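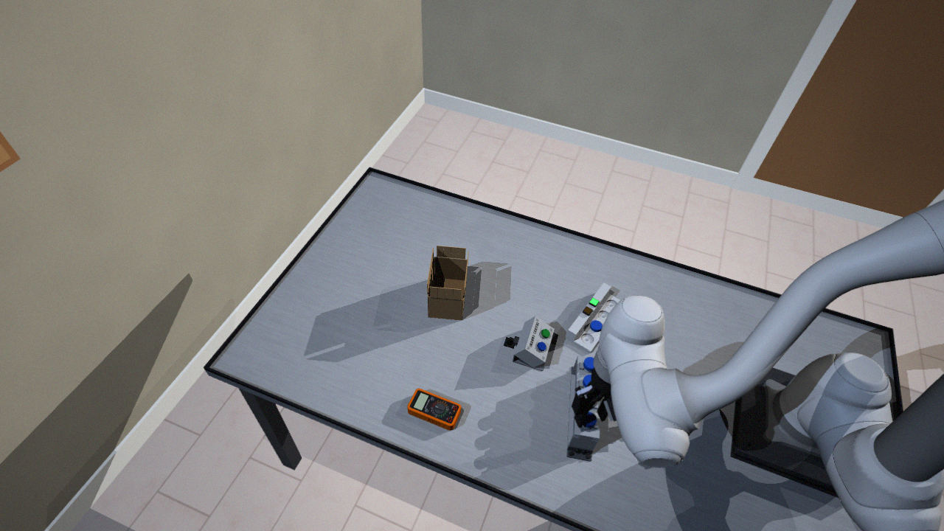 Grout haze on unglazed porcelain, sealed or not?

tessel_k
Posted 30 December 2025
Floor went down in October: unglazed porcelain, staggered joints, cement grout. There is a dull film on the tiles that comes back once the floor has dried. I have washed it with plain water and then with Fluviro floor cleaner. No change. The fitter says it needs sealing. Is that right?

ohmless
No. Sealer over haze locks the haze in. Get the cement residue off first with a sulphamic acid cleaner, 4 minutes' contact time, then scrub and rinse. Test behind a door.

marrow44
Depends on the tile. Some unglazed porcelain is polished after firing, and that opens up tiny pores which do take a sealer. Matt porcelain absorbs next to nothing. Which one is it?

tessel_k
Matt. Tollirel, bought from the Wolville branch. The box only gives the size and a batch code.

ohmless
Then the tile doesn't need it. The grout might.

pell_and_co
Disagree on the acid. Cement grout is alkaline and you will etch the joints if they aren't soaked with clean water beforehand. I have seen joints drop 2 mm after a keen amateur left it on over lunch. Try a white pad and an alkaline cleaner first. It could be detergent film from all that washing.

ohmless
Alkaline cleaner won't touch cement. Pre-wetting I agree with, should have said so.

pell_and_co
It won't, but it rules out the detergent, and it costs less than regrouting.

marrow44
Drop of vinegar on one tile, wipe, let it dry. Clear patch means cement. No change means soap or sealer residue.

tessel_k
Did the vinegar. Clear patch. Lozano do an acid cleaner in 1000 ml - is that enough for a hall and one room?

ohmless
Read the dilution on the label. And take the rinse water up with a wet vac - a mop just spreads it about.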